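ロボットアームでCPUをソケットに載せる工程で保護停止が出ます

Lerato Mofokeng

中古デスクトップの分解と再組み立てを協働ロボットでやらせています。対象はDELLのタワー機です。側板を外して横倒しにし、アルミの作業台に置いて、上からアームを入れる形です。制御ソフトはDunside、二指グリッパーの指は自分たちで作り直したものです。

メモリの抜き差しは安定していて、先月までに169回通して止まったのは一度だけでした。問題はCPUです。ソケットの上まで運ぶのはできるのですが、下ろしていく途中で保護停止がかかります。17回やって6回止まりました。止まる高さは毎回少し違います。一度はそのまま手動で復帰させようとして、CPUの角でソケットのピンを曲げてしまいました。そのマザーボードは廃棄です。交換用に中古を2,970円で買いましたが、次も壊すのは避けたいです。
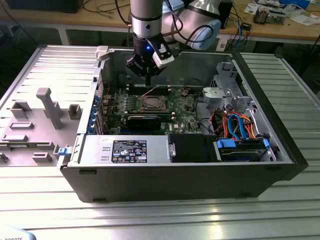 試したこと

・下降速度を半分にした。止まる回数は変わらず。
・ツールの重量設定を測り直して入れた。少し減った気がするが、はっきりしない。
・把持力を上げた。CPUが指の間で回りやすくなったので戻した。
・ソケット位置の教示をやり直した。直後は良く、しばらくするとまた止まる。

停止時のログは「予期しない外力」だけで、どの軸かは出ません。アームの姿勢は、上からほぼまっすぐ手首を下ろす形にしています。ケースの縁と電源ユニットを避けると、これ以外の姿勢はあまり取れませんでした。
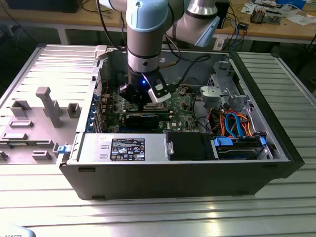
ケーブルはアームからグリッパーまで外に垂らして配線していて、固定は手首の手前で一か所だけです。ケースの中のSATAケーブルはよけてありますが、テープ留めまではしていません。

知りたいのは次の二点です。保護停止の原因がCPUとソケットの接触なのか、別のものなのかを切り分ける方法。それから、止まったあとピンを傷めずに復帰する手順です。

Keveo管理人

感度を下げれば止まらなくなりますよ。うちもそれで動いています。

Aurora Ramalho

上の方の方法はやめたほうがいいです。ピンが先に曲がるだけですし、近くで人が作業するなら安全設定を勝手に緩めてはいけません。感度はそのままで原因を探してください。

切り分けは、CPUを持たせずに同じ動作をさせるのが早いです。順番はこうしています。

1 ソケットに樹脂の保護カバーを付け、何も持たずに同じ軌道で20ミリ上まで下ろす。これを繰り返して止まるなら、ソケットとの接触ではありません。
2 止まった場合は、垂れているケーブルを仮に束ねてもう一度やる。手首が回ったときにケーブルが突っ張ったり、ケースの縁に引っかかったりすると「予期しない外力」になります。止まる高さが毎回違うという話からは、私はまずここを疑います。
3 止まらない場合は、壊れたマザーボードとジャンクのCPUを使って最後まで下ろす。ここで初めて止まるなら、位置か傾きの問題です。

廃棄と書いてありますが、ピンの曲がったボードはまだ捨てないでください。練習台になります。

傾きについて。二枚の指で両側から挟むだけだと、指の当たる位置が少しずれただけでCPUは回ります。把持力を上げて悪化したのなら、左右の当たりがそろっていない可能性が高いです。私はTokusの薄いゴムシートを指先に貼って、片側だけ段差を付けてCPUの縁が載るようにしました。段差はCPUの基板の厚みより浅くしないと、指のほうが先にピンに触ります。

復帰の手順。

・停止したら、まず目で見て、CPUがピンに触れているかどうかを確かめる。触れているかわからないときは、触れているものとして扱う。
・フリードライブは使わない。ブレーキが外れた瞬間にアームがわずかに沈むことがあります。
・ツール座標のZ方向だけで、低速のジョグで上げる。横には動かさない。XYを直すのは30ミリ以上離れてから。
・グリッパーは上がりきるまで開かない。停電に備えて、電源が切れたときに指が開く設定になっていないかも見ておいてください。
・ケースに手を入れるのは、非常停止を押してからにする。

教示し直した直後だけ良いのは、ケースが台の上で動いているからだと思います。メモリを押し込むときの力で少しずつずれます。角に当て板を置いて、クランプで固定してください。

Lerato Mofokeng(追記)

ありがとうございます。手順1を何も持たせずにやったところ、何回目かで止まりました。ケーブルを手首の上で二か所留めてからは、同じ回数やっても止まっていません。ケースも当て板で固定しました。

そのあとCPUを持たせて、手首側のカメラで見ながらソケットの手前で一時停止させました。傾きは残っています。 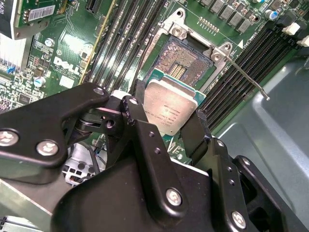
ソケット手前で一時停止したところ。CPUが少し傾いている

この状態では下ろさず、Zで上げて戻しました。指先の段差は次に作ります。Valenteの樹脂板が手元にあるので、ゴムシートの前にそれで試すつもりです。

Aurora Ramalho

樹脂板だけだと滑ります。段差は樹脂、当たり面はゴムにしてください。あと、ソケットのレバーが開ききっているかは毎回見たほうがいいです。途中で戻っていて指に当たったことが一度あります。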